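Praktikum Robotik, Handout 4: Zwei Arme, eine Kiste
Projektkurs Automatisierung, Werkstatt Tzavaras

Voraussetzung für diesen Termin ist das bestandene Sicherheitsgespräch aus Handout 3. Wer es noch nicht abgelegt hat, darf zuschauen und Protokoll führen, aber kein Bediengerät in die Hand nehmen. Beginn ist am Montag pünktlich nach der Vorlesung, gearbeitet wird in Dreiergruppen. Zwei bedienen, die dritte Person führt das Protokoll. Nach jeder Serie wird getauscht.

4.1 Arbeitsplatz

Die beiden Arme teilen sich einen Tisch. Die Tischfläche ist mit braunem Packpapier bespannt, darauf ist mit blauem Klebeband ein Raster aus Rechtecken geklebt. Das Raster dient zur Orientierung und ersetzt keine Kalibrierung. Positionen im Protokoll werden trotzdem als Rasterfeld angegeben, gezählt von der eigenen Tischkante aus, zuerst die Spalte, dann die Zeile.

Zu jedem Arm gehört ein eigenes Bediengerät mit Touchscreen und rotem Not-Halt-Taster. Vor dem ersten Verfahren prüft jede Gruppe beide Taster und trägt das Ergebnis in die Kopfzeile des Protokolls ein. Die Bediengeräte werden auf dem weißen Nebentisch abgelegt und nie auf dem Packpapier. Kabel am Greifer müssen in jeder Stellung genug Spiel haben. Im Zweifel den Arm von Hand in die Endlage führen lassen und nachsehen.

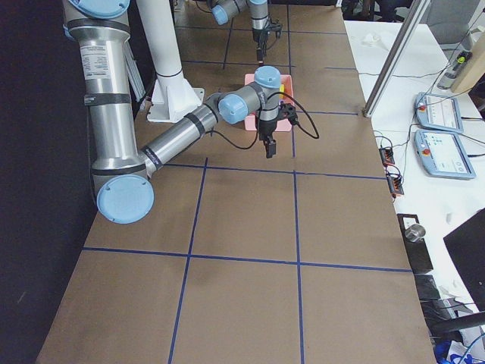
Abb. 1: Arbeitstisch mit beiden Armen, rechts der Nebentisch mit den Bediengeräten.

4.2 Aufgabe

In der Kiste liegen farbige Schaumstoffwürfel. Sie sollen einzeln gegriffen, herausgehoben und in einem vorgegebenen Rasterfeld abgelegt werden. Danach geht es in umgekehrter Richtung: Würfel vom Tisch aufnehmen und in die Kiste zurücklegen. Die Kiste selbst wird während einer Serie nicht verschoben.

Eine Serie besteht aus 18 Griffen. Die Reihenfolge der Farben steht auf dem Blatt, das zu Beginn ausgeteilt wird. Jede Gruppe bekommt eine andere Reihenfolge.

Der Ablauf für einen Griff:

Ausgangsstellung anfahren, Greifer offen.
Über den Würfel fahren, Höhe noch nicht verändern.
Greifer so drehen, dass die Finger parallel zu zwei Würfelflächen stehen.
Senkrecht absenken, schließen, kurz warten.
Senkrecht anheben, bis der Würfel sicher über dem Kistenrand ist.
Erst dann seitlich verfahren und ablegen.

Die meisten Fehler passieren beim dritten Schritt. Liegt ein Würfel schräg, greifen die Finger über die Kante, und er dreht sich beim Schließen weg. Würfel nahe an der Kistenwand sind schwieriger, weil ein Finger zwischen Würfel und Wand passen muss.

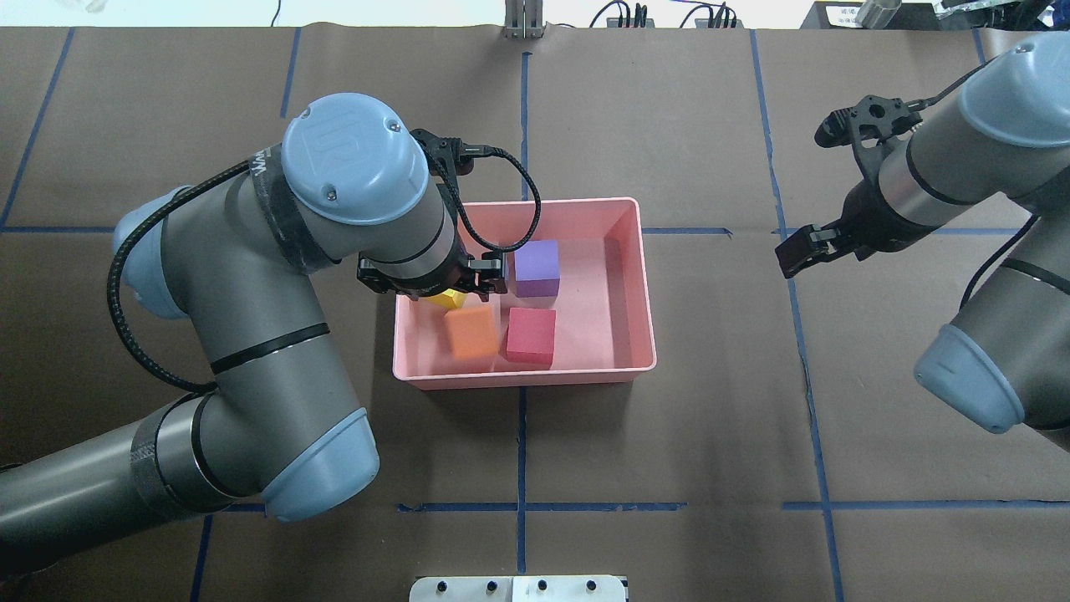
Es arbeitet immer nur ein Arm über der Kiste. Der andere wartet außerhalb, mit so viel Abstand, dass auch eine falsche Drehung am Handgelenk nicht zur Berührung führt. Die Freigabe wird laut angesagt und laut bestätigt. Ein Nicken reicht nicht. Im Programmrahmen Trillix gibt es dafür zusätzlich eine Sperrvariable, die in dieser Übung aber nur mitgeschrieben und noch nicht ausgewertet wird. Das kommt in Handout 5.

4.3 Protokoll

Für jeden Griff wird eine Zeile geschrieben: laufende Nummer, Arm (L oder R), Farbe, Startfeld oder "Kiste", Zielfeld, Ergebnis. Beim Ergebnis sind nur diese Einträge zulässig:

ok: Würfel liegt vollständig im Zielfeld
Rand: Würfel liegt auf dem Klebeband
verl.: Würfel beim Transport verloren
leer: Greifer hat nichts gefasst
Abbr.: Abbruch durch Bediener oder Not-Halt

Ein verlorener Würfel bleibt liegen, bis die Serie zu Ende ist. Nicht in den Arbeitsraum greifen, auch nicht bei stehendem Arm. Liegt der Würfel im Weg, wird die Serie abgebrochen und neu begonnen.

Die Datei wird nach der Serie unter dem Gruppennamen in den Ordner Reseck gelegt. Dort liegen auch die Daten der früheren Jahrgänge, insgesamt 2.556 Griffe, davon 1.546 mit dem Ergebnis "ok". Diese Zahlen werden für die Auswertung gebraucht.
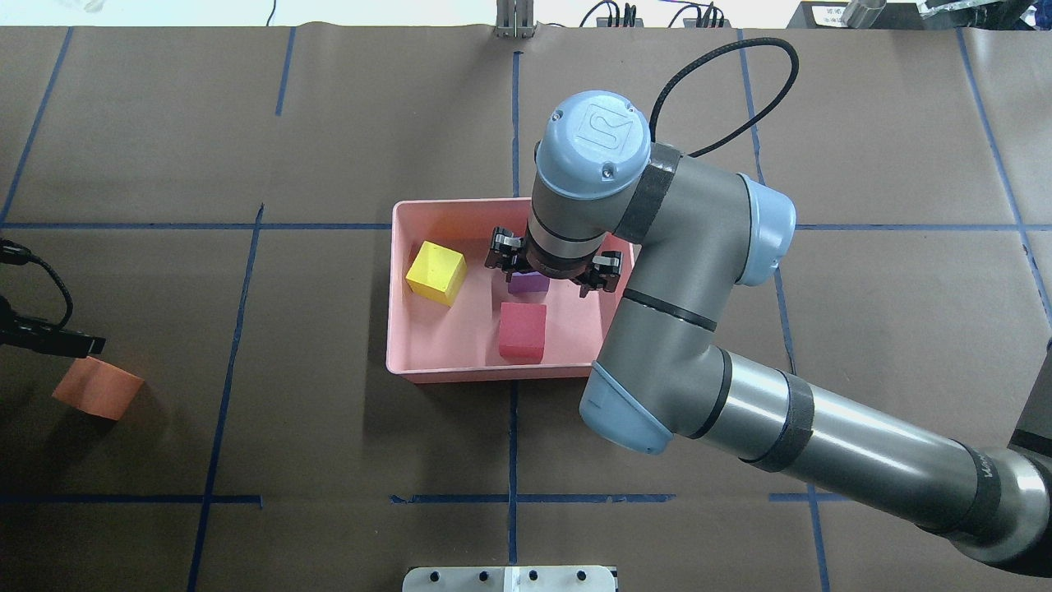 Abb. 2: Greifer über dem violetten Block, der orangefarbene liegt links neben der Kiste.

4.4 Auswertung

a) Erfolgsquote der eigenen Serie berechnen und mit der Quote der früheren Jahrgänge vergleichen. "Rand" zählt nicht als Erfolg.
b) Fehler nach Arm und nach Farbe aufschlüsseln. Gibt es Auffälligkeiten, bitte zuerst prüfen, ob sie mit der Reihenfolge auf dem Blatt zusammenhängen.
c) Einen Fehlgriff auswählen und in einer halben Seite beschreiben, an welchem Schritt des Ablaufs er entstanden ist. Eine Skizze der Fingerstellung gehört dazu.
d) Freiwillig: Wegpunkte aus Zasard exportieren und die Anhebehöhe über alle Griffe auftragen.

Abgabe als PDF bis zum nächsten Termin, ein Dokument pro Gruppe. Rohdaten nicht anhängen, der Dateiname genügt. Am Ende der Übung beide Arme in Ausgangsstellung fahren, Bediengeräte sperren und die Würfel in die Kiste zurücklegen.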